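Sorting Out the Junk Drawer (and Keeping It That Way)

I put this off for the whole spring, and then one Tuesday night I couldn't find a single rubber band in a house that must own a thousand of them. So out came the drawer, all of it, onto the kitchen counter. If yours is anything like mine, you need a free evening, a trash bag and something decent on the radio.

Start by emptying it completely. Don't pick through it while it's still in the cabinet, you'll just push things to the back. Vacuum the crumbs out, wipe the inside with a damp cloth and a drop of dish soap, and leave it open to dry while you sort.
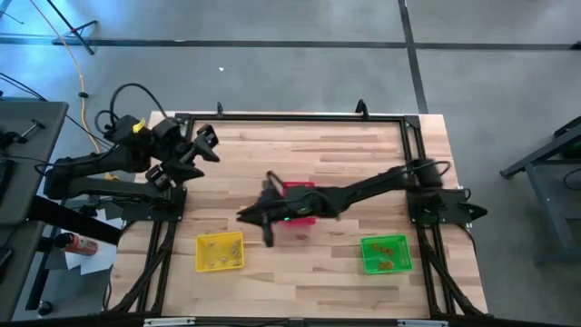
Sorting goes faster if you don't think too hard. I used to make about a dozen little piles and then lose track of which was which – never again. Now it's small plastic baskets, and a different color for each, like the yellow, red and green ones, spread well apart so you aren't tossing batteries in with the birthday candles. Mine go keep, move to another room, and give away. Trash goes straight in the bag. Dead pens too! Scribble with every one of them before it gets back in.

Batteries need a bit more care. Tape over the ends of the nine-volts and keep them away from loose coins and paper clips. Old ones go to the drop-off, and please check what your town takes before you drive over there with a bagful (I did not, and I drove home again with the bagful). 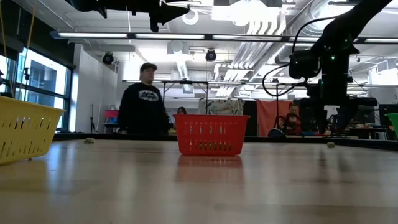

By Ximena Arriaga
Posted in Kitchen & Storage, June

Once everything has a pile, measure the drawer before you buy a single divider. Measure the inside, and the height too, or you'll end up like me with a lovely Ginska tray that stops the drawer from closing. Cut-down cereal boxes work just fine for the first month anyway, and you'll find out what you really reach for. Scissors and tape at the front, takeout menus in the recycling, spare keys on a ring with a tag. Write the tag right away, while you still remember what the key opens.

Twine is the other troublemaker. Wind it around a clothespin, clip the end in the jaws and it stays put. 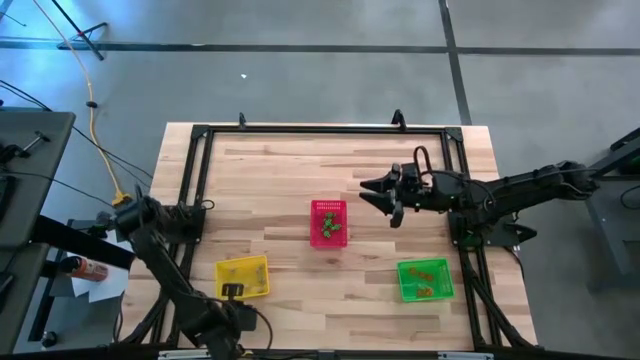 Marisol Robles wrote in to say that she does her drawer on the first of every month, ten minutes with the kettle on, and that a strip of non-slip shelf liner under the dividers did more for her than any tray. She also keeps an envelope in there for mystery screws, and anything still in it after a year goes out.

I've since put down some liner myself and it does help, especially if you have kids who yank. Cut it a hair smaller than the drawer so the edges don't curl.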